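Trillesine open day, notes for the budget people
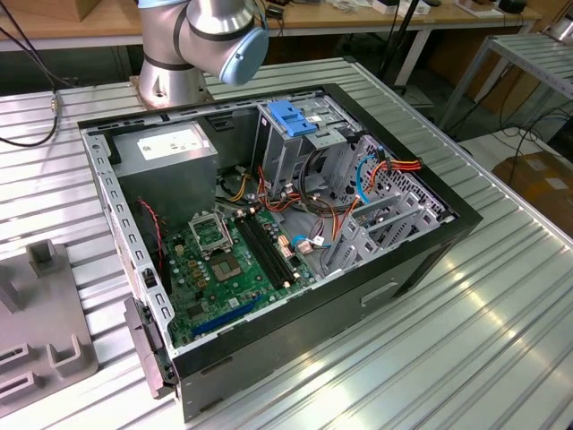
Went up for the September open day, mostly to find out what a disassembly cell costs once everything is on the invoice. Short answer, more than the arm. The sales sheet gives you the arm and a controller and stops there. Everything else on the bench is extra: the ribbed aluminum table it bolts to, the gray molded fixture, cabling, tooling for the wrist. Budget for a table like that from day one, ours would never take the bolts. Their test piece was a desktop tower on its side with the panel off, CPU socket open and empty, memory slots empty too, but all the yellow and red power leads still in there. That wiring is my worry. Asked who deals with it, got "depends on the cell". So price in a person.

Two vendors on site. Cadarex sells the whole cell, install included, 7 month lead time. Clakeo will sell you parts and let you get on with it. Cheaper on paper. Training is $1,767 a seat with Cadarex, Clakeo charges by the hour and woudn't say how many hours.

Volume question. Trillesine says the numbers start to work at 1,000 towers a month. We do nowhere near that at the Sultana site, even in a good month. Leasing might get round it, waiting on a quote.

Stuff to get in writing before anyone signs:
Fixtures, one per case style or adjustable? Got two different answers.
Spare parts, held where.
Who pays for guarding. Not in either quote.
Software renewals after year one.

Floor space is ok, I think. Need to measure behind the racking again. Power I dont know, ask the landlord.

Lunch was sandwiches, fine. Parking is terrible, 115 spaces and full by 9:30, go early or take the shuttle from the station. Next open day is in the spring. I'd send someone from the shop floor, they will ask better questions about the cables than I did.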